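27th June, notes from the Midton open day

So I finally got myself along to the Ritutley workshop in Midton, after missing the last one, and I'm very glad I did. It's a plain brick unit behind a tyre place, with tea in the corridor and a lot of people standing closer to the benches than they probably should!

I'd gone mainly to compare grippers. We've got a budget of 3000 pounds at the makerspace and I keep changing my mind about what to spend it on. Henrique Veloso was showing people round (he looks after the test benches) and he was very patient with me, even when I asked the same thing about finger pads twice.

First up was the Hegde bench, where you could have a go yourself with a hand controller. I was dreadful. There's a tiny lag between your wrist and the robot's, and I kept correcting too far and then correcting the correction. A lad of maybe twelve took over from me and had a foam block stacked in no time. The Hegde fingers are wide and soft, lovely on foam and cardboard, but I didn't get on with them for anything small.

The Flutavano controller next door felt much better to me: heavier, with a stiff trigger, so you know how far you've closed. I had more than 20 goes on it, until there was a queue and I felt guilty. My one grumble is the menu, which has everything I'd want two layers down.

Then the two-arm bench, and I could have stayed there all afternoon. It's a proper test of a gripper, a light plastic bottle, as there's so little in it to push against and the sides give. One arm goes in low from the side, the other comes down on the neck, and you've got to get them to agree. Henrique's advice was to sort out the top grip before you fuss over the lower finger. I'd have done it the other way round.
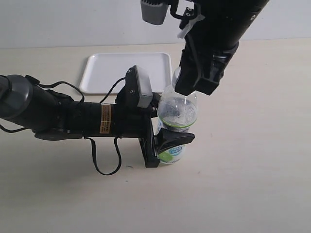 *Two arms, one bottle: left gripper low on the side, the other up at the neck.*

I asked about cable runs as well, my own arm at home being forever snagged on something, and came away with a page of scribbles and a bag of clips. Next open day is in September. I've put my name down for the controller session, and I'm taking my own finger pads.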